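Dullcombe firm teaches robot arms to sort out the plugs

12 shares
2 comments

A small automation firm in Dullcombe is spending the winter plugging things in and pulling them out again, in the hope that a robot will learn to do the same. 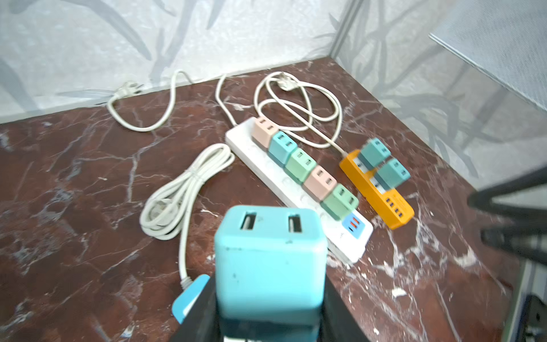 Clorkell, which makes software for robot arms, has been recording its staff as they guide a gripper through everyday jobs with power strips, cube adapters and chargers. Each attempt is saved with the view from a small camera near the gripper and the movements of the arm, and the recordings are then used to train a control system called Rinano.

The firm had collected 438 recordings by the start of February and wants 800 before it begins the next round of training.

Hertta Väisänen, who runs the recording sessions, said that electrical fittings had been chosen for their awkwardness.

"A cube is easy to hold and quite hard to place," she said. "You have to bring it down straight and facing the right way, and the cable from the next thing along is usually lying where you want to go. People do it without looking. The arm needs to have seen it done a lot of times."

The strips are not connected to the mains during staff training, and new operators practise for two hours before any of their attempts are kept. Failed attempts are kept too, but are marked separately so that the system does not copy them.

Operators are asked to move the items between recordings and to change the order of the adapters. Väisänen said an early batch had been of little use as everything had been set out in the same place each time.

"It learned where our table was," she said.

Much of the work takes place on ordinary worktops, as the firm wants Rinano to cope with patterned surfaces and shiny finishes. A second set of recordings is being made by Jadoon, a partner company, using the same kind of arm and a different choice of plugs.

Clorkell said it had no plans to sell a household robot. Its first trials are expected to be in repair workshops, where returned chargers and extension leads have to be tested by hand.

8 shares today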